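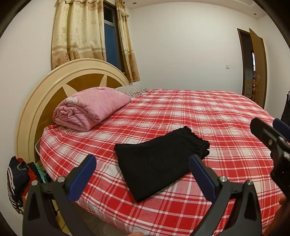

Folding Pants with a Raw or Frayed Hem into a Flat Rectangle

Home > Clothing Care > Folding and Storage > Article 1852
Last revised 22/01/2024 by Chutima Chaimongkol

Scope

The procedure covers full-length woven pants with two back pockets and a hem that is either deliberately raw or has started to fray. It produces a flat rectangle that can be stacked, filed upright in a drawer, or packed. It is suitable for denim, twill, and cotton blends with a light sheen. It is not suitable for pleated dress pants, which should be hung by the hem or over a bar, or for knit pants, which are covered in Part 2.

The hem is the reason for a separate article. In the standard fold the cuffs are carried up to the waistband and end up buried in the center. On a frayed pair this pushes the loose threads into the fold, where they mat together and catch on the zipper pull. The version given on this page leaves the cuffs at an outer corner of the finished rectangle.

What you need

A flat surface at least as long as the pants. A made bed works well and saves bending.
Small sharp scissors.
A lint brush or a damp cloth.
A drawer, shelf, or bin, measured before you start.

Preparing the bed

Pull the fitted or flat sheet tight from both sides. Slack in the sheet transfers to the bottom layer of the pants as small creases, and these are pressed in once the stack has weight on it.

Move the bedding out of the way. A quilt should be folded in thirds along its length, folded again, and set against the headboard on top of or in front of the pillows. In the photo the pink quilt is stored this way, with the striped pillow behind it, and the area of sheet needed for folding is clear. Do not fold clothes on top of a quilt. The filling gives under the hand and the edges cannot be lined up.

A plaid or checked sheet is useful here. Once pulled square to the mattress, the bands can be used as a straightedge for the side seams and as a rough gauge for width. Pick one band and use it for the whole batch. On a plain sheet, use the edge of the mattress.

Dark pants shed lint and also pick it up. Brush the sheet before the first pair goes down, particularly if a pet has access to the room.

Preparing the pants

1. Confirm that the pants are fully dry. Check the waistband, the pocket bags, and the thick part of the inseam. After a spin at 1000 rpm the legs are usually ready well before the waistband is.

2. Empty all the pockets, including the coin pocket. Push the pocket bags flat from inside. A bunched front pocket is the most common source of a lump in the finished fold.

3. Close the button and the zipper. Leave a belt out.

4. Hold the pants by the waistband and snap them down twice. This straightens the inseams and drops any loose threads from the hem, so do it away from the bed.

5. Trim the hem if needed. Cut only threads that hang well past the rest of the fringe, and cut them level with it. Do not pull. A pulled thread in a raw hem is often a crosswise yarn, and it will run along the full width of the cuff before it comes free.

Folding

1. Lay the pants on their front with the back pockets facing up and the waistband toward the headboard. Smooth from the seat down toward the cuffs with the flat of the hand.

2. Fold the left leg over onto the right leg. One back pocket is now on the underside and the other is hidden inside the fold or facing the sheet, depending on which way the seat has settled. If you want a pocket on the outer face, start with the pants on their back instead and fold so that the rear panels come out on the outside. This is the arrangement used for upright filing, since the pocket stitching helps identify the pair.

3. Align the outseams first and the inseams second. On pants with a curved or tapered leg the two will not both match. Give priority to the outseam.

4. Find the crotch point, which sticks out as a triangle. Fold it in toward the outseam until the edge of the pants runs straight from waistband to knee.

5. Bring the waistband down to the knee. Pause and flatten the fold from the center outward.

6. Fold the doubled upper part down once more so that its lower edge stops short of the hem. The cuffs remain exposed at one end. The exposed part should be no deeper than the fringe plus the width of a finger.

7. Turn the whole piece over. The exposed cuff end now lies on the underside or at one corner, depending on the taper of the leg. A small amount of fringe showing at the corner is correct.

8. Press with both palms for a few seconds and let go. If the top layer lifts, air is trapped in the seat. Open the last fold, smooth it toward the open edge, and close it again.

For long inseams a third fold may be needed at step 6. The rectangle will be thicker and narrower, which suits a drawer and does not suit a suitcase.

Checking the result

Pick the rectangle up by its two long edges. It should hold its shape without sagging in the middle. Set it on its folded edge. If it stands, it can be filed. If it leans, the fold is too wide for the weight of the fabric and one more turn is required.

Soft creases along the length are normal in fabric with a sheen and will fall out with wear. A hard diagonal crease means the outseams were off at step 3, and the pair should be opened fully and redone. Correcting one layer of a closed fold generally moves the problem to the next layer.

Storage

For shelves 15 inches deep, place the rectangles with the long side running front to back and the thick folded edge toward you. Alternate the cuff ends in the stack, one to the left and the next to the right. The cuff end is thinner on this fold, and a stack built with all of them on the same side will tilt.

In drawers, file upright with the thick edge up. Keep the fringe away from the drawer runners. On the older Skulo chests there is a gap between the side panel and the drawer box that will take hold of a loose thread and draw it in. A strip of cardboard along the side is enough to prevent it.

In fabric bins, such as the Ogola medium, lay the pants flat and limit the stack to the height of the rim. Upright filing does not work in a soft-sided bin unless it is full.

For a suitcase, put frayed pairs at the bottom with the hem end toward the wheels, and keep them apart from knits. Sweaters in particular will pull fiber out of the hem.

Troubleshooting

The rectangle is wider at one end.
The crotch point was not folded in far enough. Return to step 4.

Threads are wrapped around the zipper pull.
The cuffs were carried too far up. Cut the threads at the pull and leave more hem exposed at step 6.

The hem frays further with each wash.
Run a line of short straight stitches just above the fringe. Use thread matched to the fabric. The fringe below the line will stay and the fabric above it will hold. Washing inside out in a mesh bag slows the process but does not stop it.

Black pants leave color on the sheet.
Excess dye, usually on a pair that has been washed only once or twice. Fold over a dark towel until it stops.

The stack slides.
Common with smooth or coated fabric. Place a cotton pair between every two smooth ones, or file upright.

Revision notes

Step 7 was added in September after readers in the Hendcombe group pointed out that the fold opened when it was stacked face up. The shelf notes were moved here from the Jidville closet plan, where they were hard to find. The section on suitcases is unchanged.

Related pages

Folding Knit Pants and Leggings (Part 2)
Folding a Quilt for Daytime Storage
Trimming and Stabilizing a Raw Hem
Drawer Dividers from Cardboard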